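Debate night at my house: food, chairs and keeping the peace

I've hosted a watch party for every big debate since I moved to Gralgate, and I've gotten a few things wrong along the way (the fondue year, we don't talk about that). If you're having people over to yell at the TV this November, these are the things I do now.

Cook before it starts. All of it! I used to be in the kitchen for the opening statements, stirring queso and hollering "what did he say?" through the doorway. Now chili goes in the slow cooker at lunchtime and gets switched to warm when the first car pulls up. Put the toppings in a muffin tin, one per cup, and you've only got one thing to wash.

No red salsa on the couch side of the room. People wave their hands when a candidate dodges a question, and they're usually holding a chip. If it happens anyway, scrape first, then blot with cold water and a drop of dish soap. Don't rub.

Turn on captions before anybody sits down. Half my living room talks over the moderators and the other half shushes them, and captions keep both halves happy. I also run the dishwasher the minute it's over, never during. Mine sounds like a helicopter.

Clear a table all the way down to the surface before you put out food. Lamps, mail, coasters, everything goes in a laundry basket in the bedroom. You'll be amazed how much more fits.

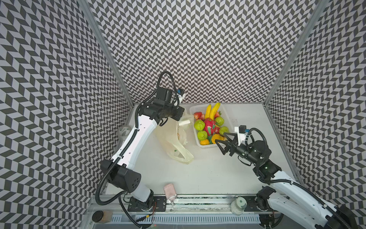
A pale tabletop with zigzag panels on three sides.

For sticky rings the next morning, I use a paste of baking soda and water on my laminate top, wiped on with a soft cloth and rinsed off well. Try a hidden corner first, and skip it on wood.

Yard signs can double as drip trays under a boot rack once the election's over. The corrugated plastic kind rinses right off with the hose. I have 2 by the back door from a school board race and they've lasted longer than the guy's term did.

Last one, bingo cards. I print them with phrases like "let me finish" and "my opponent," and the winner takes home the leftover chili in an old yogurt tub. Use dry beans for markers. Pennies end up in the couch, and then in the vacuum, and I've already replaced that belt once.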